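Home Organisation, Evening Course – Handout 3: Drawers and the stuff beside them
Flendstead Community Learning, notes by Styliani Tzavaras

Hi all, I've typed these up from my scribbles, so forgive the order. Last time we did cupboards with Wendelin and I promised drawers next – my favourite!

A kitchen drawer goes wrong when it becomes the place for anything small. Mine at home was 36 centimetres wide and held batteries, birthday candles and a very old packet of gravy. So start by pulling it right open, all the way along its slide, and look at what's living in there. Snack packets belong with the other snacks. Odd little bits go on the benchtop until you've found them a proper home (or the bin).
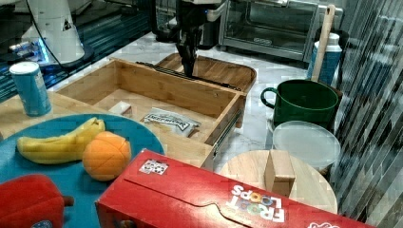

Then think about what sits next to the drawer. I like the tall handled things standing up in containers near the oven, where you can grab one while something's browning. Mugs can stay out if you use them every day. I have a favourite colour of mug and I'm not putting it away for anyone, so no judgement from me.

Now, boxes. Cereal is the one people always ask me about, and Kieran Hollis and I had quite the debate over it in November. He tips everything into jars. I keep the box, because I like having the cooking times and dates in front of me, and I just stand it upright with the flap tucked in. A box lying on its side, like the Froot Loops one by the teal plate, takes up far more bench than you'd think. Fruit gets a plate or a bowl of its own, even toy fruit if you've got little ones playing shops while you cook.
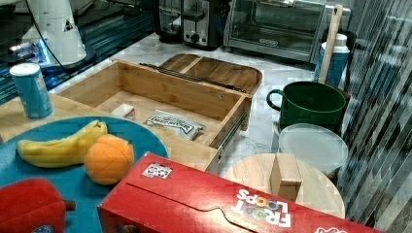

Do I need to buy dividers before I start on a drawer?
Leave the buying until you've emptied and sorted it, then measure the inside (depth as well!) and see what's left to hold. Old shoebox lids do fine for the first fortnight.

For next time: pick one drawer, only one, and spend 20 minutes on it. Bring a list of whatever you couldn't find a home for and we'll go through it over a cuppa.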